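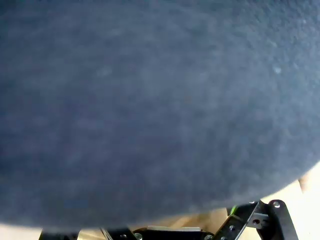

Lista de verificação: palco e praticáveis do coro, Sala Watdale

Inspeção: sexta-feira, 24 de fevereiro
Responsável: Nermina Todorova
Acompanhamento: Yavuz Sezer (técnica de palco)

1. Praticáveis Prilten, fixação entre módulos
Conforme. Travas verificadas nos 5 módulos. Reapertada a trava posterior do terceiro.

2. Guarda-corpo da última fila
Não conforme. Folga lateral no montante esquerdo. Interditar a fila dos baixos até à substituição da bucha.

3. Bordos dos degraus
Conforme com reserva. Fita fotoluminescente gasta no acesso dos contraltos.

4. Carga admissível
Placa legível: 797 kg por módulo. Não somar o piano ao módulo central.

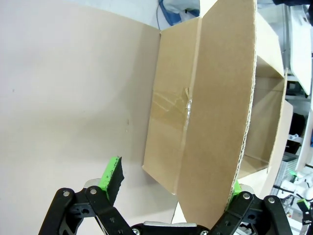 5. Estantes e luzes de leitura
Duas luzes Ustenik com cabo descarnado junto à pinça. Retiradas de serviço e etiquetadas. As restantes passaram no ensaio de isolamento.

6. Estrado do maestro
Conforme. Altura regulada a pedido de Athina Papadakis; confirmar o pino de bloqueio antes de cada ensaio.

7. Saídas e corredores
Corredor norte obstruído por caixas de transporte do órgão positivo. Desimpedido durante a visita. Manter largura livre em toda a extensão.

8. Extintores
Conforme. Próxima revisão em abril.

Comentários
O ponto 2 impede o concerto com coro completo. Bucha encomendada à Shehu; prazo de cerca de 8 dias. Nova verificação apenas dos pontos 2, 3 e 5, com Solange Ferrand presente.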